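Győző Fekete
Robot software, mostly planning. Altdale.

1/ A small thread about the motion planner I am rewriting since August. The project is called Dreketow. It plans for two arms at the same time, and this is where my troubles begin.

2/ The old version planned the left arm first, then gave the right arm what was left. It is simple and fast. But when the grippers come close to each other, the second arm often finds no path at all.

3/ So now both arms are one problem with one shared collision check. I ran 3143 simulated starts with random room textures. One of the close ones, from the head view: 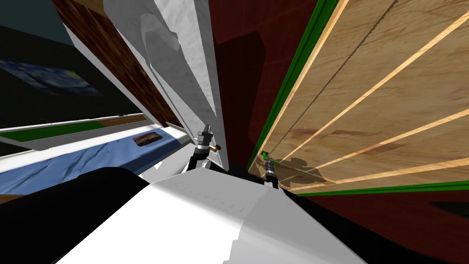 4/ What I changed in the collision check
The old margin was the same for every link. Now the fingertips have a smaller margin than the wrists – otherwise the planner refuses to go near any board.

5/ Numbers. On the hard set of 795 starts, the new planner finds a path in 783. I looked at the failed ones by hand, and most have a wrist too near to a panel edge already at the start.

6/ Planning time is worse, I must admit. The median is 23 ms more per query. For my use this is fine, for a fast control loop it would not be.

7/ Next I will try to reuse the last path as a first guess. If somebody has done this with two arms, please write to me, I would like to compare notes.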